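Filed under: About us / Who we are / Packing & returns

About Futidlow

Right, the About page. Solène has been asking for this since April so it's going up as it is, will tidy later.

We're Futidlow. We pack things, and unpack things. Small orders, odd shapes, returns, kits, sample boxes, the stuff the big warehouses send back with a polite note. Started by Solène Pons and Trevor Leclerc on one table in a back room behind Gagnon (the frame shop, not the bakery). Now there are 9 of us and a proper unit with a loading door that mostly shuts.

What we do, short version:

Mixed boxes. You send us thirteen different things, we work out what goes in with what.
Returns. Open, check, sort, tape up again or set aside.
Labelling and marking up. By hand if you want it by hand.
Rescue jobs. Somebody else packed it badly. Bring it round.

How we work. Clear table first, always. Trevor's rule and he's right. One box on the table, open or shut, and everything else goes round the edge or in a bag. Pens and blades at the side, within reach. Marker for the outside of the box, knife for the tape. You'd be amazed how many places have one pair of scissors between six people and a biro that doesn't write on cardboard.

Red tape means a person needs to look at it before it leaves. That's the whole system. We did try colours for everything once, yellow for fragile, green for textiles and so on, lasted a fortnight. Only the red stuck. (Sorry.)

Cardboard, a marker, a blue knife and the usual bits and bobs: 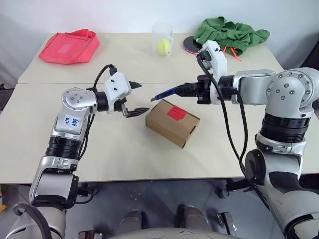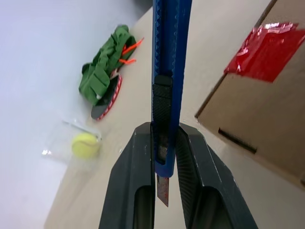 Knives. We get asked about this a lot by new starters so it may as well go here. Snap-off blades only, blade in when you put it down, shallow cut along the tape and never down into the box. Whatever's inside belongs to someone. Karine Hiebert runs the training, takes a morning, and she will send you back to do it again if you saw at it. Old blades in the tin with the slot. Not the bin. Not the mug.

Soft things go in last. Balls, bottles, anything that rolls, gets bagged or gets wedged. Shoes and insoles together please, we once spent a whole afternoon matching up insoles for Virnero and would rather not repeat it. Laces tucked in. Cloths folded if there's time, and used as padding if the customer says that's OK, always ask.

Biggest job so far was 677 boxes for Drenurura, all diffrent contents, all needing a handwritten line on the lid. Took us longer than we quoted. We stuck to the quote. They've come back twice so we must have done something right, or they felt bad.

Who's who. Solène, quotes and customers, ring her before noon. Trevor, the floor, the tape, the radio. Karine, training and anything sharp. Issa Shboul, returns, has the best handwriting by miles so if your lid is readable that was probaly Issa. The rest of the team are part time and asked not to be on the website, fair enough.

Coming to see us. Please do, but ring the bell at the side, the front one doesn't work. Parking for 2 vans or one van and somebody patient. Kettle is usually on. If you're dropping off, put your name on every box, not just the top one. Marker's by the door on a string.

Jobs. We take people on before the busy months. No experience needed, steady hands and a bit of patience with tape. Mornings or afternoons, your pick, tell us which. Send Solène a few lines, doesn't have to be a CV.

Prices are on the other page. If your thing isn't on the list it's because we haven't been asked yet, so ask.

Comments

Rhonda Landry
Used you for my mum's crockery, forty year old plates and not one chip. Do you still do the small boxes with dividers? Can't find them on the prices page.

Solène (Futidlow)
Hi Rhonda, we do, they've just fallen off the list. Will add. Same price as before.

pegandpaper
Does the marker rub off on shiny boxes? Ours always does

Issa
It can if you stack them straight away. Give it a minute, or write on a bit of paper tape and stick that on.

M. from the allotments
Side bell isn't working either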